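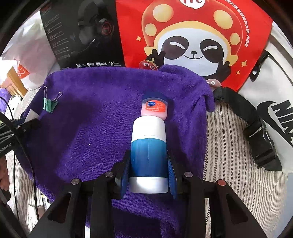

4. Setting up the Zurkodero bedside humidifier

Please read this section to the end before you put water in the tank. The humidifier is simple, but most of the calls we receive at Zekum are about the first day of use.

4.1 Choosing the place

1. Put the humidifier on a flat, hard surface at the height of a night table. On the floor the mist falls down and the carpet becomes damp.
2. Keep the outlet of the mist 2 metres from bookshelves, framed pictures and any wooden instrument.
3. Turn the nozzle to the open part of the room. It should not point to the wall, the curtain or your pillow.
4. Clear the table around the base. Lip balm, creams, tissues and medicine should be moved to a drawer or to the other side of the bed. Labels made of paper come off when the mist reaches them every night.

Note: If the room is small, leave the door a little open during the night. The mist should not be seen as drops on the window in the morning. If it is, choose a lower level.

4.2 Washing the tank

1. Lift the tank straight up from the base. Do not turn it.
2. Open the cap at the bottom of the tank by turning it to the left.
3. Pour in lukewarm water and a little dish soap. Close the cap, shake the tank gently and pour the water out.
4. Rinse until there is no foam any more.
5. Wipe the inside of the base with a soft damp cloth. The metal disc in the centre must never be scratched, so do not use a brush or a knife there.
6. Leave all the parts open on a towel until they are dry.

Caution: The base must not go under the tap or in the dishwasher. There are electrical parts inside, and water damage is not covered by the warranty.

4.3 Connecting the power
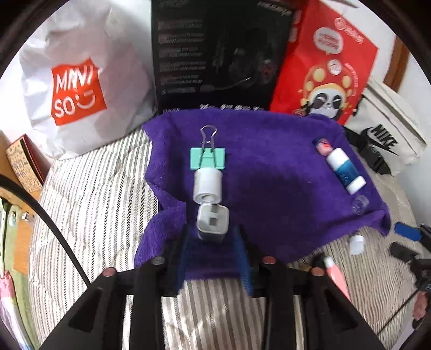
The humidifier works from a wall adapter and a cable, and these two should be joined first, before anything goes into the wall. Use only an adapter with the same output values as printed under the base. When you are preparing the parts, you may put the adapter down on a towel, as with the white one in the picture, which stands on thick purple cloth. This is good for keeping the table free of scratches, but it is not a place for an adapter in use. Soft, thick cloth holds the warmth in, and a damp towel is dangerous. Once the tank has been washed, take a different towel for the dry parts.

1. Dry your hands.
2. Push the cable into the adapter until it stops. Do not use force.
3. Connect the other end of the cable to the back of the base.
4. Plug the adapter into the wall. The small light on the front becomes green.
5. Lead the cable behind the table, where no person will step on it.

4.4 First filling

1. Unplug the humidifier before you fill it. Please do this every time, not only the first.
2. Fill the tank with cool, clean water to the line. If the water in your area is hard, boiled and cooled water leaves less white dust on the furniture.
3. Close the cap firmly and hold the tank over the sink for a moment to see if it leaks.
4. Put the tank on the base, plug in and press the button once for low mist.

A full tank lasts 8 hours on low. On high it will be empty sooner, and the unit switches itself off.

Caution: Do not add perfume, oil, salt or menthol to the water. The plastic of the tank will become cloudy and may crack.

4.5 If you do not use it every day

Empty the tank when the humidifier will rest for more than 48 hours. In regular use, wash the tank every 7 days as in 4.2. For longer storage, dry all the parts, leave the cap loose and put the unit back in its box together with the adapter and the cable. The colour of the tank can change slightly with the years. It has no effect on the mist.

For spare caps and nozzles, write to Urmila Thakur at our Medcombe office and give the serial number, found under the base.

Text checked by Leif Viklund, 2023-01-04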